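Clestmont Hall Kitchen Users Group
Minutes of the August meeting, held in the hall kitchen at 7 pm

Present: Witold Urbańczyk (chair), P. Räsänen (minutes), J. Drusard, L. Gernach
Apologies: none
Minutes of the July meeting were read and accepted. Moved Drusard, seconded Gernach.

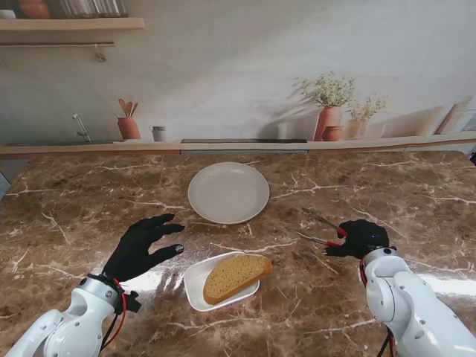
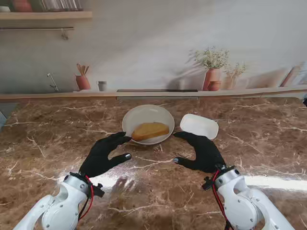
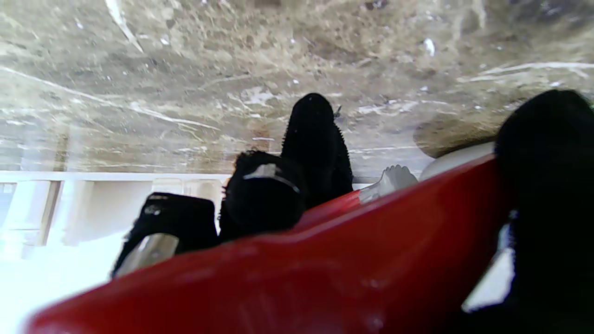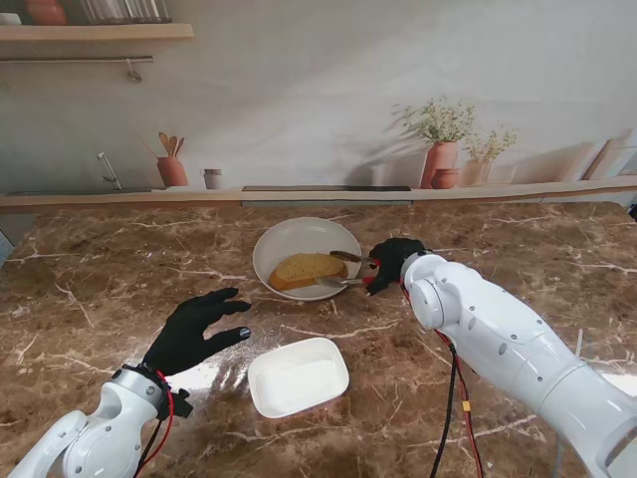 1. Community breakfast
Numbers for the last breakfast were 70, against 100 catered for. Witold asked that bookings close 2 days earlier so the bread order can be changed in time. Gernach felt this would put off older residents who book late by phone. After discussion it was agreed to try the earlier close for the next breakfast only. The toast station will stay at the marble counter, with one slice to a plate as in the second picture, and anyone wanting more can come back. Drusard to redo the booking sheet.

2. Hire charges
The evening rate stays at $70. Räsänen reported that two groups are behind in paying and will write to both. A request from the choir for a reduced rate was held over, as no letter has been received.

3. Dishwasher
Still leaking at the door. The repairer has quoted for a new seal but not for labour. Gernach to get the full price in writing before the work goes ahead. Until then users are to wash up by hand and leave the machine switched off at the wall.

4. Cupboard keys
One key has not come back. Witold will ask the playgroup. If it isn't found the lock will be changed and the cost taken from the hire account.

5. Other business
Drusard asked for the recycling bin to be moved nearer the back door. Agreed.

Meeting closed 8.10 pm. Next meeting in September, same place and time.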